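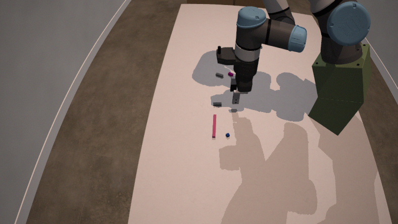

Beverley Whitlock, recipe index maintainer
Updated in June

Grorotthorpe Bread Notes is a plain-text set of 86 sourdough bakes from my own kitchen, and I'm so happy it's finally in one place! Each row is one loaf: flour, water, salt, starter age, proof time, crumb score.
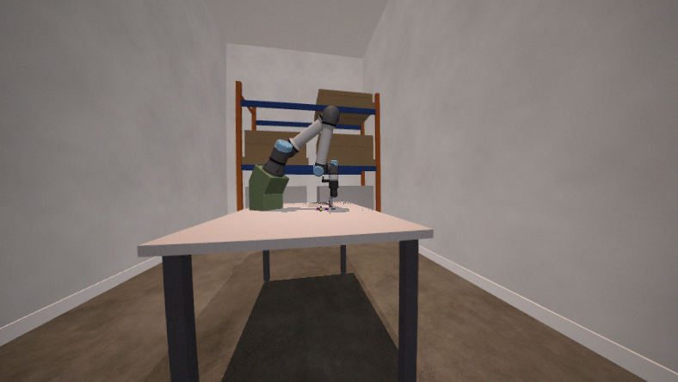
All weights are in grams, scaled to 1000 g of flour so you can compare loaves directly. Rye bakes (15 of them) sit in rye.csv – they behave so differently that mixing them in made the averages silly.
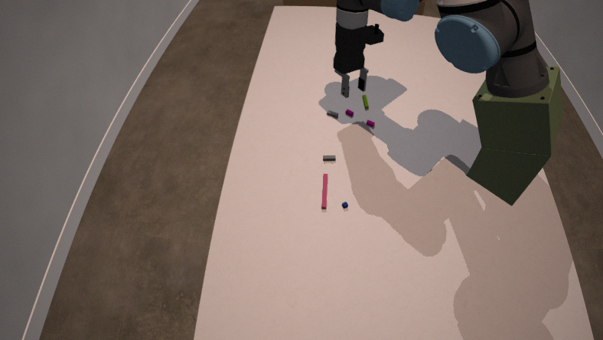 Chelsea Mapplebeck wrote to ask whether the crumb scores could be split into openness and chew, as one number hides a lot.

Yes, and I love this idea! It's coming in the next version.
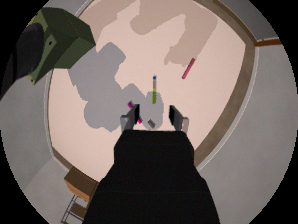
Known gaps: kitchen temperature is missing for the early loaves, and I changed flour from Ikholm to Wainwright partway through. See the mill column.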